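From: Jasmina Georgiev
To: Tramurville packing list
Date: 20/10/2021
Subject: Re: Tape and the brown paper

Marin Trajkovski wrote:
> Can we settle where the tape goes? I looked in three drawers
> before I found a roll. Also, is the brown sheet on the white
> table staying? I have 11 parcels to close before the pickup.

Marin,

The sheet stays. Lumturie wants it there until July so the tabletop doesn't get scratched.

Tape goes in the wicker basket from now on, left side of the table. Please don't put scissors in with it, they catch on the weave. If you use up the last roll, write it on the order sheet. A box of 50 labels is on the shelf by the door.

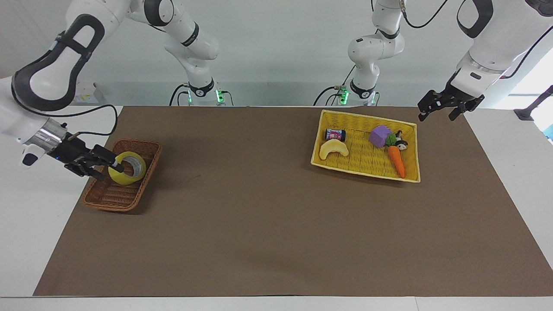
Yellow tape in the wicker basket, left side of the mat.

Eleni still has the key to the supply closet, so ask her if you need more paper.

Jasmina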